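Kleinkram-Sortierung Skornach

README, Stand Fri 25 June

Ordner mit Fotos und Listen zum Haarschmuck- und Armband-Kram. Gedacht für alle, die beim Sortieren mitmachen oder die Daten weiterverwenden. Bitte erst lesen, dann umbenennen!

## Inhalt

- `fotos/` 1,107 Bilder, jpg
- `listen/` eine csv pro Tablett, Trennzeichen Semikolon
- `alt/` Stand November, nicht mehr anfassen

## Kategorien

Vorerst 5 Stück, mehr wird unübersichtlich:

- haargummi (auch geflochtene, auch mit Anhänger)
- spange (Schnappspangen, Klammern, Krebsklammern)
- armband (Perlen, Leuchtarmbänder)
- kette
- unklar

Hasenohren kommen zu spange. War lange Diskusion, bleibt jetzt so. Goldenes Gummi mit gelber Blume = haargummi, der Anhänger zählt nicht extra. Länglich gezogene Armbänder nicht als kette eintragen, passiert ständig.

## Tablett legen

Alles einzeln auf das weiße Tablett, Teile möglichst ohne Überlappung. Perlenarmbänder als offene Schlaufe, sonst sieht man die Anhänger nicht. Bei den durchsichtigen Perlen aufpassen, Herz und Blümchen gehen auf hellem Grund schnell unter. Dünne Silberketten genauso.

Mischung wie auf dem Tablett mit grünem Leuchtarmband, schwarzer Wellenspange und Sternchenspange ist gut, nicht nach Farbe vorsortieren.
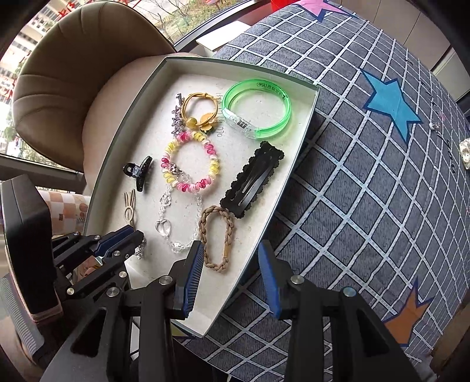 ## Bekannte Fehler

- 30 Bilder doppelt, Liste folgt
- `farbe` mal deutsch, mal englisch (beige / tan / sand). Wird noch vereinheitlicht
- bunte Perlen: nur Hauptfarben eintragen, also rosa;gelb;weiß in Anführungszeichen, sonst zerschiesst es die csv
- 4 Tabletts ohne Liste, muss jemand nachtragen
- Bleistiftreste auf dem Boden vom Tablett sind keine Nummern, ignorieren

## Nutzung

Frei für nicht kommerzielle Sachen. Bei Weitergabe Skornach nennen und diese Datei mitgeben.

Ähnliche Sammlungen
Gisham: Knöpfe und Schnallen
Moltari: Perlen lose
Su: Reißverschlüsse, Reste

5 Kommentare · Teilen

© Skornach · Kontakt · Nach oben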